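Chapter 7
Cleaning Work and the Shared Task

Wim Van Beek
25 January 2020
3 comments | 526 shares

Automation at a workplace is usually described in terms of the jobs it removes. The more common effect is a change in how a job is divided. This chapter takes contract cleaning as its case and follows one site, the Fivgate offices, through the first stage of a change in working methods. The building holds 900 desks. Before the change, each cleaner was given one floor and carried out every task on it, from emptying bins to wiping door handles. The cleaner chose the order of work and was answerable to a supervisor for the result.

The contractor, Drallier, brought in the Nuretum system in May. Floor care and the wiping of long, flat surfaces passed to machines. Spot cleaning, glass, kitchens and anything near people at work stayed with the staff. Under the new plan a cleaner no longer had a floor. He or she had a list, which was updated during the shift and could send the same person to several floors in one hour.

Three effects were recorded. Walking time rose, as tasks were spread more widely. Lifting and bending fell. The third effect was harder to measure: cleaners reported that they no longer knew the rooms well enough to notice when something was wrong — a leaking tap, a loose socket, a chair with a broken arm. Under the old method such faults were reported informally. The new lists had no place for them.

Hand tools raise a separate problem. A trigger spray bottle is shaped for human fingers, and its use depends on small judgements about distance, angle and amount. 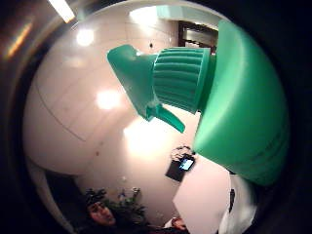 Tasks of this kind are often the last to be handed over, and they tend to set the limits of the worker's remaining role. If spraying stays with a person and wiping goes to a machine, the two must agree on when a surface is ready. Tuhumury calls this point the handover, and the term is used in the rest of the book. Section 7.1 sets out how handovers are timed. Section 7.2 deals with pay grades, which at Fivgate were left unchanged although the content of the job was not the same. Section 7.3 returns to fault reporting and describes the form that Drallier later added to its lists.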